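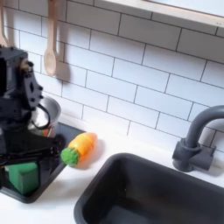

Toy carrot on a white play kitchen counter.

Clarnby Play Kitchen Floor Mat

We started making the Clarnby mat after years of hearing the same story from parents. The play kitchen arrives, everyone loves it, and within a week there are little scuffs all over the living room floor and a chilly pair of knees in front of the oven door. A good mat takes care of both, and it makes a cozy spot for a grown-up who has been invited to lunch!

The top is a soft cotton weave, close enough that small pieces of pretend food won't get lost in it, and the back is natural rubber with a fine waffle grip. It lies flat from the first day (do let it rest overnight if it has been rolled up in a cold garage). Noémie Charbonneau drew the border pattern for us, and we still think it's the prettiest thing we sell.

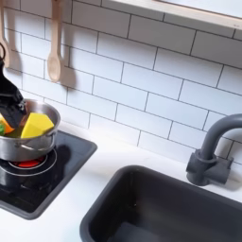 Washing is easy. Shake the mat outside, then put it in the machine on cool with a mild soap, and hang it over a rail to dry. Please keep it out of the dryer – the rubber really doesn't like the heat. Juice and washable marker come out nicely if you get to them the same day, and for anything stubborn, Colleen Lapointe at our help desk has seen nearly everything and is always glad to hear from you.

Size: 160 cm long
Colors: oat, moss, faded blue
Top: cotton
Backing: natural rubber
Item number: 283

The faded blue sold out in February and is now back in stock. Matching runners for hallways are listed under Clarnby Home.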